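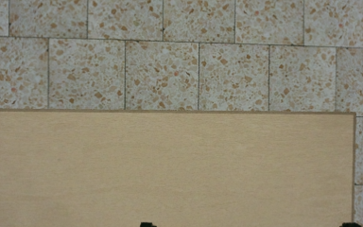
Unit 4: Planning the Purchase of a Gripper Cell

Course leader: Ifeoma Adeyemi

Students should first settle the work surface. The simulated cell used in this unit has a plain wooden board laid over terrazzo tile, with a two-fingered gripper working above it. Proposals must state the board size, how it will be fixed, and who will replace it when worn.

Costs to be entered on the planning sheet

Gripper and spare fingertips. Obtain quotations from two suppliers; Tovberg and Lundell are both on the approved list.

Simulation licences. Allow 66 hours of shared use per group before any hardware is ordered.

Installation and training. These are charged to the department and must not be placed under equipment.

Upkeep. Enter a yearly sum for the full life of the cell, including fingertip wear.

The completed sheet carries 100 marks. Totals without a supporting quotation will be returned unmarked.

Sheets are to be handed to Ghada Semaan in Room 111 by the end of November. Questions on supplier terms should be sent to Montserrat Quintana.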